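Food Service Basics, Unit 4: Laying Out a Practice Table
Course handout, Drandico training kitchen

Read this before the table session. Bring it with you, along with the Multero worksheet.

Surfaces first

Start with the surfaces, before any dishes come out. Matte gray surfaces can look clean from one side and smeared from the other. Bend down and look along the surface at a low angle. Small lights show up as pale streaks, and marks are easier to spot between them. Wipe from the far edge toward yourself and fold the cloth after each pass.

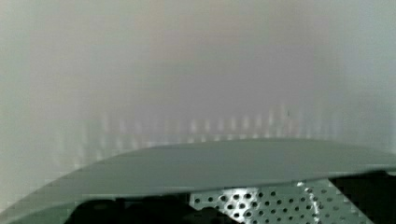

Fig. 1. Curved gray surface, matte finish, with light reflections behind it.

Cleaning solution is mixed in the Krūmiņa sink room. Add 12 ml of concentrate to 3000 ml of water. Label the bottle and put the cap back on.

Dishes and food items

Plates go down before bowls, and bowls before food. Leave a hand's width between rims where there is space. Shallow bowls can be pushed off by a sleeve, so keep them in from the edge.

Bottles stand upright in a finished layout. In a sorting exercise they may lie on a plate, as the ketchup does in Fig. 2. Check the cap before laying any bottle down.

Fruit is grouped by kind. Bananas and orange slices may share a side of the table. Strawberries are placed last, near the bowl they will go into.

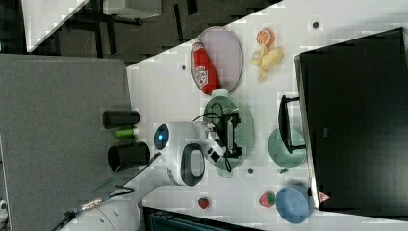
Page last changed: Thu 14 June

Fig. 2. Sorting exercise on the white table, with a green plate, an oval plate, bowls and fruit.

Before you move anything, write down where each item is. Use the grid on the worksheet and one word for color, for example "blue bowl" or "green plate". The two strawberries differ in size, so write "large" or "small" as well.

Then draw your own layout for one person. Use an oval plate, one bowl and two kinds of fruit. The drawing should fit in a box 200 mm by 200 mm. Hand it in at the Grunda desk with your name on the back.

Reading for next time: Unit 5, Clearing and Stacking.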